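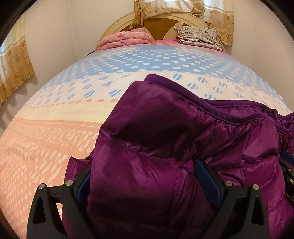

Can a hand-held gripper cope with soft, slippery stuff like a puffer jacket? Mostly, if the pads are ribbed and you don't squeeze like you're cracking a nut.

Quick review, Aug 12, 2024. Been using the Tollitz hand-held since May, with the Plavholm as the one to beat. Typing this between runs so excuse the mess.

Fingers first. Black, skeletal, triangular cut-outs, so they flex around whatever you close on. Blue pads on the inside faces. Those pads are the reason to buy it. Shiny nylon is horrible to hold and the Tollitz gets a pinch on a purple down jacket without me chasing it all over the quilt. The Plavholm has smooth pads and just slides off the baffles. Tried it over and over. Same result.

Grab a fold, not the flat. Go in low, close slow, stop when the pads bite. Too much squeeze and the filling shoots out sideways and you've got two layers of shell and no jacket. My fault half the time, the trigger has a long dead zone before anything moves.

Weight: 700 grams with the camera on. Fine for 20 minutes, then my wrist starts complaning. The Plavholm is lighter and nicer to carry, I'll give it that.

Camera mount is solid. Wide view, both fingers always in it, straight lines go bendy near the middle but you get used to it. Software is the Arain app, free, ugly, does the job. Crashed on me 2 times, both during export, lost nothing.

Bad bits. Screws on the finger joints work loose – check them before every session. No spare pads in the box, and Dritescombe (where I bought mine) had them on back order for weeks. Manual is one sheet and the diagram for the left finger is printed upside down. Cable comes out exactly where my thumb wants to go.

Price was $309 with shipping. Steep for what is basicaly a claw on a handle. For boxes and mugs get the Plavholm and keep the change. For clothes, bedding, anything floppy – Tollitz, no contest.

Will try it on towels next and add a note if the pads start to wear.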